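Workshop notes: looking after oiled and hard-waxed floors

The floors at the Ostel building were refinished in April and the first maintenance cycle is now due. The notes below apply to all wooden floors on the ground and first levels. The stairs were lacquered and follow the old sheet.

A hard-wax oil finish does not form a thick film in the way a lacquer does. It soaks into the top of the board and leaves a thin layer of wax at the surface. Grit wears that layer away quickly, so most of the work is dry cleaning. Sweep or vacuum daily in the entrance and corridor, using the soft brush head. Elsewhere, twice a week is enough.

For damp cleaning, use the Solanki floor soap at the dilution printed on the container and a well-wrung flat mop. Work along the grain. Standing water raises the fibres and leaves a rough patch which then holds dirt. General-purpose cleaners and anything containing ammonia strip the wax and must be kept off these floors. Steam mops are not to be used.

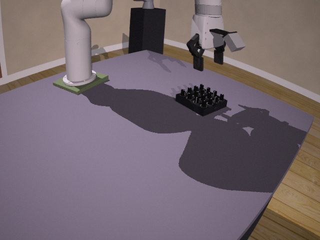 Humidity matters as much as cleaning. The boards were laid at a moisture content suited to a heated interior, and gaps of up to 4 mm opened along the south wall during the first winter. Most closed again by early summer. These should not be filled, as the filler is squeezed out when the boards swell. The Groller meter in the corridor cupboard can be used to check any board that looks cupped; note the reading and the location in the floor book.

Re-oiling is done by area. The entrance and corridor are treated every 6 months and the remaining rooms every 12. Clean the floor, leave it overnight, then apply a thin coat of Lurard maintenance oil with a white pad and remove the excess within the time stated on the tin. Light foot traffic is possible the next day. Rugs and mats stay up for a week, as the oil needs air to cure.

Cloths used for oiling can heat up and catch fire by themselves if left in a heap. Soak them in water and put them in the lidded metal bin straight after use.

Felt pads for chair legs are in the stores, in two sizes. Replace them when they become hard or flattened. Requests for spot sanding should give the room number and the size of the mark.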